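**Fekis Handgreifer, Zweiersatz**
*Stand der Seite: 17. April 2022*

Man kann einem Roboter das Zugreifen beibringen, indem man sich hinsetzt und es ihm ausprogrammiert. Wir haben das versucht. Der Ordner liegt noch im Büro in Stovivitz und wird gelegentlich als Türstopper verwendet.

Der Fekis ist unser zweiter Anlauf: ein Greifer mit Handgriff, den ein Mensch führt und der dabei mitschreibt. Kamerabild, Backenöffnung und Lage im Raum landen in einer gemeinsamen Datei, mit einer gemeinsamen Uhr. Den Roboterarm brauchen Sie erst, wenn das Modell trainiert ist. Bis dahin kann er in der Kiste bleiben, wo er erfahrungsgemäß am wenigsten kaputtgeht.

## Was im Koffer liegt

- zwei Greifer, links und rechts, mit austauschbaren Fingerbacken
- zwei Markerwürfel zum Aufstecken
- zwei Ladekabel, eines davon absichtlich zu lang
- Kalibriertafel, matt
- Lizenz für die Aufnahmesoftware Nonex, unbefristet
- Kurzanleitung auf Deutsch und Tschechisch

Die Langanleitung gibt es als PDF. Sie hat 143 Seiten, und Kristýna Vondráček, die sie geschrieben hat, fragt auf Messen gern nach, wer bis zum Kapitel über Zeitstempel gekommen ist. Bereiten Sie sich vor.

## Technische Daten

| | |
|---|---|
| Laufzeit pro Akku | 6 Stunden |
| Synchronisation zweier Greifer | über Funk, automatisch |
| Schnittstelle | USB-C |
| Datenformat | offen, dokumentiert im Anhang der Langanleitung |
| Artikelnummer Ersatzbacken | FK-23 |
| Artikelnummer Transportkoffer | FK-42 |

Ein Wort zur Laufzeit: Gemessen haben wir sie mit durchgehender Aufnahme. Der Mensch am Griff hält deutlich kürzer durch. Planen Sie Pausen ein und wechseln Sie die Hand, bevor die Bewegungen müde aussehen. Das Modell lernt nämlich auch die Müdigkeit, und zwar schneller als alles andere.

## Was eine gute Aufnahme ausmacht

Eine Aufnahme umfasst eine Aufgabe: hingehen, greifen, ablegen, loslassen. Starten Sie mit geöffneten Backen und bleiben Sie am Ende einen Moment stehen. Wer zwischendurch winkt, sich kratzt oder den Kollegen mit dem Greifer auf die Schulter tippt, bekommt später einen Roboter, der das für einen Teil der Arbeit hält.

Fehlgriffe dürfen drinbleiben, sofern sie korrigiert werden. Ein Gegenstand, der wegrutscht und im zweiten Versuch sitzt, ist ein brauchbares Beispiel. Ein Gegenstand, der wegrutscht, woraufhin die Aufnahme mit einem Fluch endet, ist keines. Nonex hat dafür eine Taste zum Verwerfen. Sie ist groß.

Variieren Sie Standort, Höhe und Gegenstand. Fast 42 Durchgänge mit derselben Tasse am selben Fleck ergeben ein Modell, das diese Tasse an diesem Fleck beherrscht, und sonst wenig vom Leben weiß. Arbeiten mehrere Leute gleichzeitig, bekommt jedes Greiferpaar in der Software einen eigenen Namen. Vergeben Sie ihn vor der Aufnahme. Hinterher wird es Detektivarbeit.
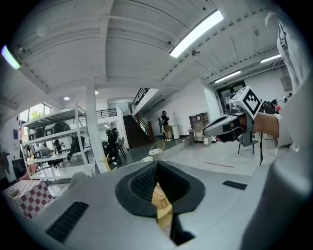 Beim Licht sind wir weniger streng, als in älteren Fassungen dieser Seite stand. Leuchtstoffröhren, Tageslicht oder beides gemischt – der Fekis kommt damit zurecht, solange die Marker nicht spiegeln. Heikel wird es bei direkter Sonne auf der Linse und bei Bewegungsmelderlicht, das mitten im Griff ausgeht. Die Belichtung lässt sich in Nonex festsetzen, und wir empfehlen es für jede Serie, die länger als eine Kaffeepause dauert.

## Backen und Verschleiß

Die Polster der Fingerbacken sind Verschleißteile. Wann sie fällig sind, hängt davon ab, was Sie greifen: Stoff und Pappe schonen sie, raues Flechtwerk und Metallkanten eher nicht. Tauschen Sie immer beide Backen eines Greifers und kalibrieren Sie danach neu. Wer nur eine tauscht, kann uns gern anrufen, wir kennen das Gespräch schon.

## Bezug

Vertrieb und Reparatur laufen über Honkanen, Angebote gibt es auf Anfrage. Leihsätze für Hochschulen sind bis August vergeben, danach wieder verfügbar. Bitte schicken Sie Leihgeräte mit leerem Speicher zurück. Beim letzten Mal haben wir einen ganzen Vormittag lang jemandem beim Sockenfalten zugesehen, und zwei von uns falten seither anders.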